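Hand gripper pre-use check, Torkex pair vs. the Bidus pair
Filled in by: Evdokia Karamanlidis
Garment trial, May

1. Pads seated, no peeling -- OK. I pushed on all of them with my thumb and nothing shifted.
2. Pivot pins flush -- OK on the Torkex. One on the Bidus sits a hair proud, so I tagged it for Fadi.
3. Trigger returns by itself -- OK, though the Bidus is slow about it (maybe it just wants oil?). 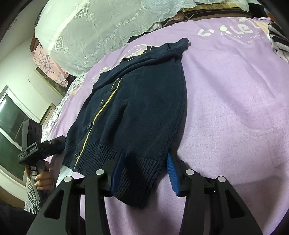

4. Handle screws tight -- OK. Zofia likes them tighter than I do, so check with her before you back them off!
5. Pinch points -- COMMENT. I still want a guard on the linkage. I caught a fingertip in it on run 7 and said a word.
6. Camera mount -- OK after 58 runs, no wobble.

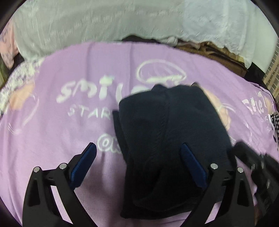
7. Pad grip on knits -- COMMENT. Ribbed pads are my pick for dark knitwear. Going in with the fingers wide, one over the folded garment and one over the bare purple cloth, is how I'd like everybody to start. Watch for snags at the corners.
8. Battery door latch -- FAIL on Bidus. Spare is in drawer 622.

Recheck: Siu-fong, 4:30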